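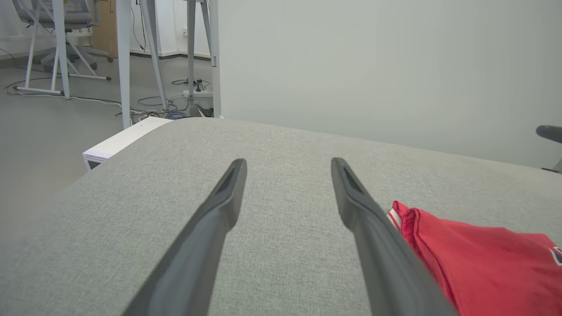
Days Out

8 February 2019

The narrow-gauge line at Dridedcombe shuts for the winter, but the woman who runs its ticket office is there most mornings. The season starts again in June and the phone has been ringing.

"People want to know if they can bring the dog," she says. "They can. Dogs go free, and they can sit on the floor but not on the seats."

The railway is 2 miles long and climbs from the village to the old slate sheds at Skavard. There are 526 feet between the bottom station and the top, and the train takes its time. She rode it as a child with her grandparents, long before she worked here.

"We always had the back carriage. My grandmother brought egg sandwiches and we weren't allowed to open them until the tunnel."

Each train carries 178 passengers. On a wet day it may leave with a dozen. On the lantern evenings, which ran for the first time last winter, every seat went and 200 people were left on the waiting list.

"We weren't ready for that," she says. "We'd ordered soup for one sitting."

The lanterns will be back, with an extra train. The café at the top, Carré, is to stay open late — it closed at four last time, and visitors complained. Next door, the Mololon carousel is having its horses repainted.

Asked for her own favourite trip, she picks the first train of the morning.

"You get deer by the line above the tunnel. Sit on the left going up, and bring a coat. It's always colder at Skavard."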